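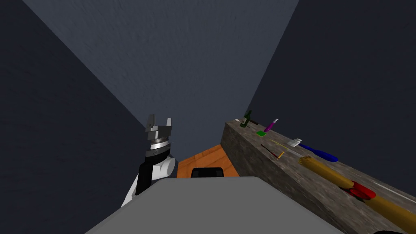

Helju Toom and Sigita Rozīte
Astetti Robotics Group

4.2 Open-day demonstration

The simulated kitchen was shown to visitors at the Astetti open day on 7th July. In all, 161 people signed in, and 64 of them agreed to fill out a short form afterward. Visitors watched the Driltik simulator on a wall display while one of us ran the controls. Each showing began with the gripper raised and the arm clear of the counter, as in Figure 3. We used the same room throughout and changed only the items on the counter.

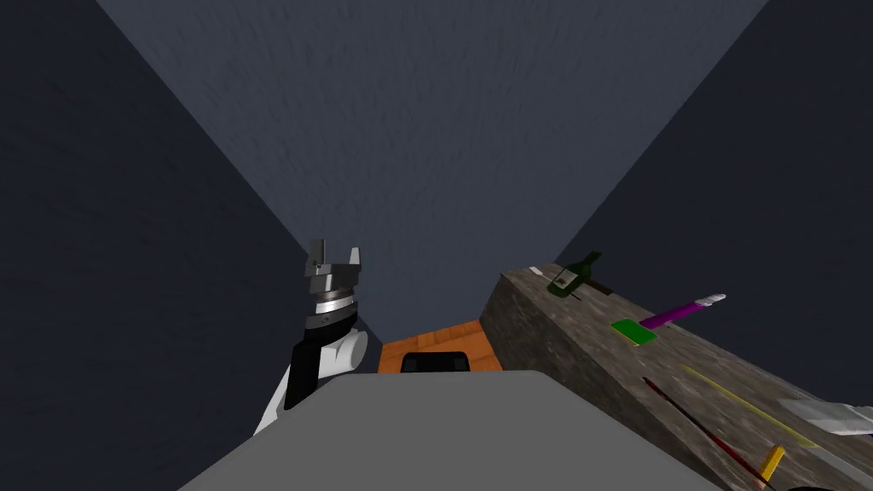 Figure 3. Simulated room with the gripper raised and empty, counter on the right.

Visitors could ask for a pause at any point. Most pauses came before the first reach, when people wanted to know which item the arm would go for. The marker and the green square were named most often. We stopped 11 showings early at a visitor's request and left them out of the timing results in Section 4.3. Forms were coded by the second author using the Jela scheme, with unclear answers marked as missing.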